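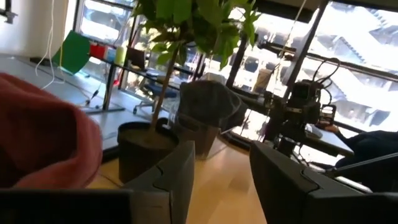 February, 4 p.m., dye bench

Third pot of the madder series today, and I'm writing this while it cools because last time I left it until morning and had to guess at half of it. Same wool as before, the two-ply from Cundgate, washed and wound into small skeins and left to soak in plain water overnight. I do think the long soak helps. The first batch came out streaky, and I had been so impatient with it (ten minutes in the sink and a squeeze, I'm ashamed to say).

Mordant was alum with a little cream of tartar, as in the Naciri notes. I kept the pot well below a simmer for an hour and then went and had my lunch.

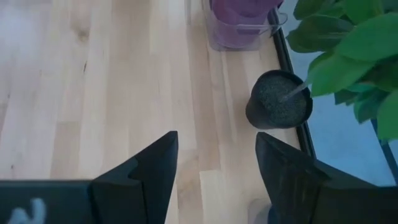 The madder itself is the new sack, lot 3884, ground a good deal finer than the old one. It gets into everything. I tied it up in a piece of old curtain lining, and even so there was grit in the bottom of the pot when I tipped it out, so next time I'll double the cloth. Weighed out 28 grams for the small pot and brought the heat up as slowly as that stubborn ring will let me. It wants to sit at nothing at all or at a rolling boil, and anyone who has used it will know the little dance you have to do with the knob.

Color at half an hour: orange, a bit like tomato soup. At an hour: brick. I let it go on past that to see if it would turn toward the deeper red we keep hoping for, and it did shift some, though it also picked up a brown I don't love. My guess is that the heat crept up on me near the end. I was on the phone with Nundico over the missing jar of iron and wasn't watching the thermometer as I should have been.
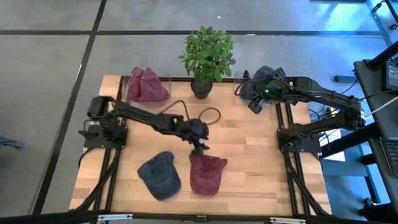

Maroon knit beanie, back of the table, next to the potted plant.

A maroon is where I'd like the whole series to finish up, and I don't believe madder alone will take us there. Iron will darken it but it makes the wool feel harsh, and I'm fond of how soft this yarn is. An overdye with a weak cochineal bath seems kinder. Plalier have it whole or ground - I'd ask for whole, and we can crush it ourselves. 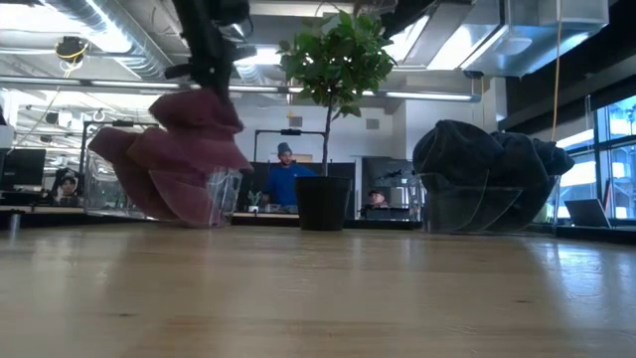 Agnes Moen
Wool and dye bench

Rinsing notes, before I forget. First rinse ran orange, second one pale pink, third nearly clear. I used a drop of the mild soap in the second. Skeins are on the rail by the window, tagged with knots in the tie: three knots for this pot. Please don't move them to the radiator, however tempting it looks!

For the next pot: new cloth bag, lower heat, and a pinch of chalk in the water, our tap being as soft as it is. The spent madder is in the lidded bucket and I'd like to keep it for a second, paler bath, so leave it be. Still need the iron from Nundico, and more string.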